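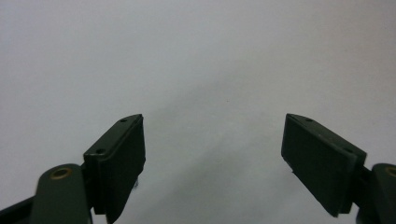
Spent Tuesday evening sorting out the power at my desk. One outlet on that wall, and too many plugs for it.

The old strip is gone. It was a Latora, it buzzed, and the switch had gone soft. I should have replaced it last September.

Got a Brondetti to take its place. White with light blue sockets, a switch, and a little red light. The cord comes out of one end, so it can run straight up behind the desk.

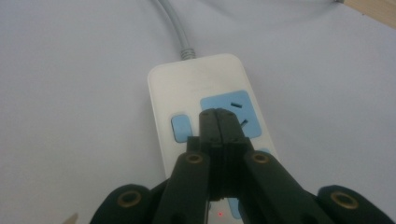
The desk lamp and the monitor get the two spots nearest the cord. Chargers go at the other end where I can reach them.

Added up the watts before plugging anything in. Came to 592 with everything running. The space heater is not going on it. That one stays on its own wall outlet across the room.

Also wiped the surface down while it was clear. Plenty of dust back there.
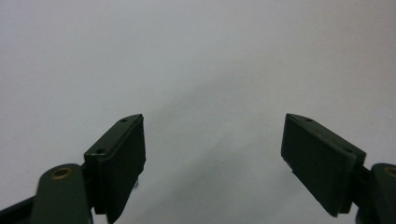 Pale surface, nothing on it.

Next job is the cords on the floor. I have a bag of Velcro ties somewhere. If I can't find them I'll pick up more this week.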